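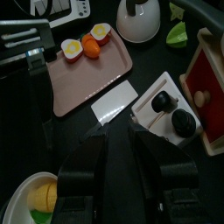
By Welitz, staff writer, Home and Play pages
13th November

Print this article | E-mail this article

The owner of the toy kitchen shop in Trasham did not want her name in the newspaper. "Write about the toys," she told me. "I am only the person who dusts them." So I will call her the shopkeeper, and I hope she will forgive me if I quote her more than she wished.

She started to sell play food in July, five years ago, from one shelf in the back of a stationery store. Now she has 975 pieces in her stock list, and she can tell you which of them children bring to the cash desk in their hands.

"The knife," she said immediately. "Always the knife. Parents look at the microwave and the kettle, they think about how these will look in the room. The child takes the knife and starts to cut."

I asked if parents are not worried. She said some are, for one minute, and then they see their child slice a carrot for the fifth time and they relax. She likes a white blade with a black handle, because it is easy to find again on a dark table.

About color she has strong opinions. A pale pink tray, in her view, makes all food look better, and she puts heart-shaped slices with a yellow flower in the center on it whenever she can. "What are they? Egg, fruit? I have heard both. One girl told me it is cake for a horse. I never correct them."

The sushi is newer. She ordered 12 sets from Catacutan, a small supplier, and she expected to send half of them back. They were sold in 30 days.
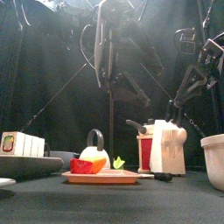
Sushi pieces wait in a row on their dark gray tray.

"I thought the children here would not know what it is," she said. "But they know. They see it in the supermarket in Suvness every week. And it is nice to play with, because you put it in a line. Small children love to put things in a line."

She does not believe in large sets. If a family asks her what to buy first, she suggests one tray, a few pieces of food and something to cut with — the appliances can come at a birthday. She also says that a bowl from the real kitchen is as good as any bowl she sells, and she says this with customers listening.

Before I left, I asked what she would never sell. She thought for a long time. "Food which makes noise," she said. "I have to work here all day."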